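Trutora notebook, Dunstan, upstairs room
Entry 52, March

Table clearing, leftovers set. Started at 9.40. The job is the same as in the last entry, to get a desk with the remains of a meal on it back to a desk someone can work at. Dry food goes in the bowl, rubbish goes in the paper bag, and anything still worth eating stays in its box. The lamp and the tissue box live at the back and don't get moved.

Wiped the desk and the mat first. The mat is a nuisance with food because bits catch at the edge, but the bare wood marks and we have been asked to look after it, so the mat stays. Bowl at the left end, bag at the right end. I tried them the other way round last time and the lamp cord got in the way of the bag.

The chillies are from the 200 g packet we opened for the spice sorting. They have been tipped out and picked up a good many times now and a lot of the pods have broken. That changes the job. A whole pod can be picked up and put in the bowl in one go, but the broken ones shed flakes and seeds, and then the question is whether the mat counts as clear when the seeds are still on it. For today: pods and pieces in the bowl count, seeds get brushed up at the end and don't count.
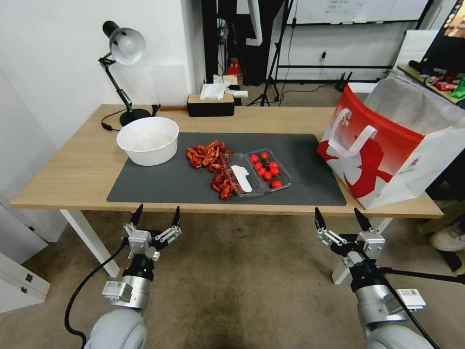
Chillies on the mat, bowl to the left, paper bag at the right-hand end.

Order of work. I had written "rubbish first" on the plan and have crossed it out. With the chillies lying close to everything else, any reach for the cup or the can risks dragging pods along with it. Chillies first, a little at a time, and from the bowl side inwards so that nothing has to be carried over the rest of the heap. The lower cluster near the front of the mat is the one to watch, as pods there roll off onto the floor.

The bowl is a good choice for this. It is plastic, wide in the rim and light enough to lift out to the bin afterwards. It does slide if it is knocked. If it sits with one side on the mat and the other on the wood it also rocks a bit, so push it fully one way or the other before starting.

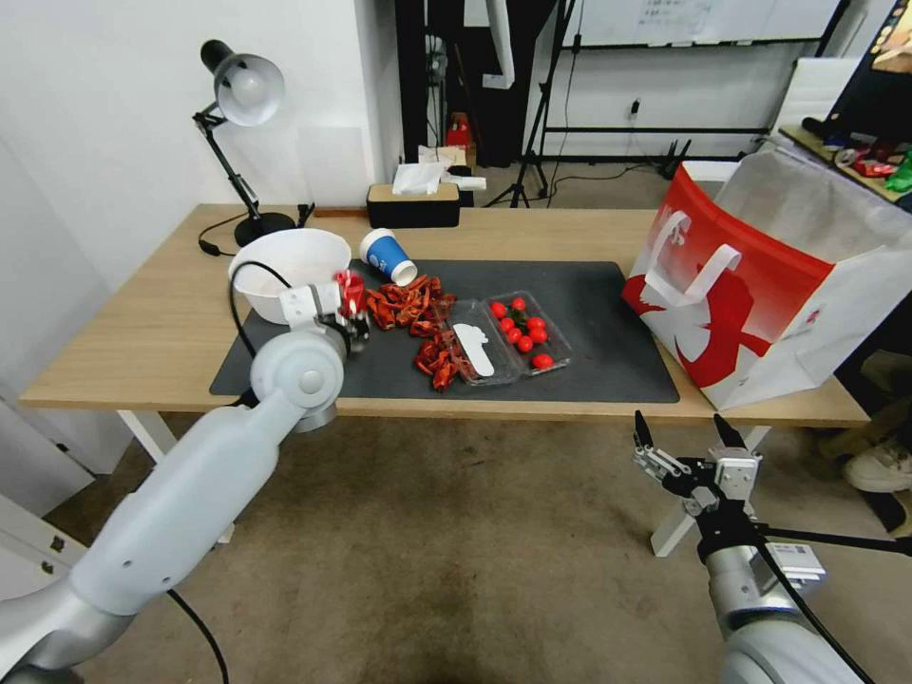 The other thing about working from the left is that pods dropped short of the bowl land where you are going next anyway, so they get picked up on the following pass. From the right they land behind you and are forgotten until the final wipe. I want this kept as the standard order for the leftovers set and have put it on the Trutora sheet as layout 1,011.

Cup and can. Both go in the bag. Cup lying on its side is the harder one, it rolls round in a curve when touched and ends up pointing somewhere new. The can should be crushed beforehand so it stays put. Drain it over the sink first, please. The sticky ring on the mat last month was from a can that had only been shaken out.

The bun stays in its tied bag and should be picked up by the tied end. It does not go in the bowl. It does not go in the paper bag either unless it is stale.
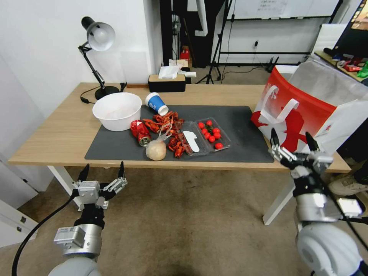
A remark from the next bench was that the bun ought to have a place of its own, a plate or a second bowl, because "stays out" is no instruction at all and whoever clears next will put it in the rubbish. Fair point. Plate to be found. The Hotville room has a stack of them and can spare one.

Tomatoes. Leave them in their box, lid open, spoon in the other half. If one gets out, put it back in before doing anything else. Rinse them before they go back in the box, and change them when they go soft. Canidis delivers again before the end of the month, so add tomatoes to the list, and another packet of chillies.

Paper bag: stands better with something heavy at the bottom. Mouth held open, handle folded down out of the way. Keep it well on the desk, the end overhangs if it gets nudged.

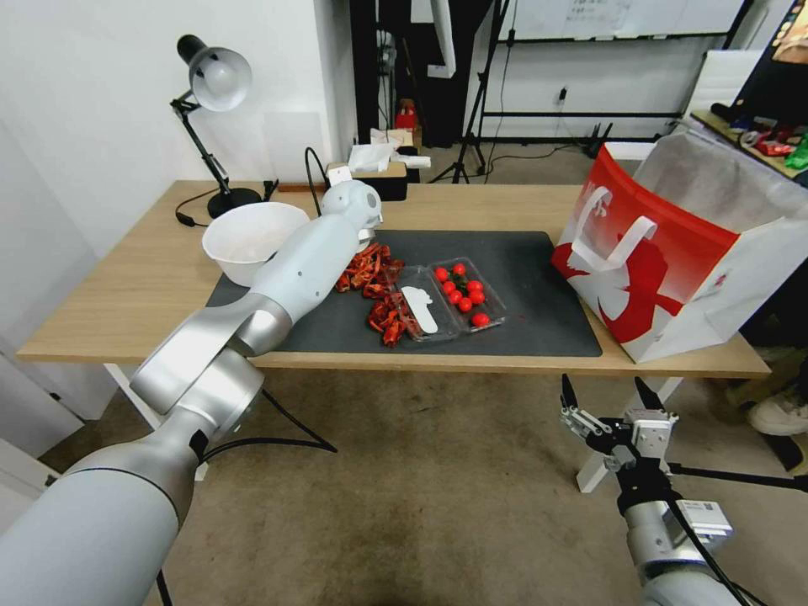
Chillies and tomato box on the mat, lamp at the back left.

To do
Sieve the broken chillies, keep the whole ones apart.
Small brush for the seeds. The old one smells of chilli and should stay with this set.
Plate for the bun.
Wash hands before touching your eyes. I did not, at 11.15, and lost a quarter of an hour at the tap.
2 spare paper bags in the cupboard under the sink, same size.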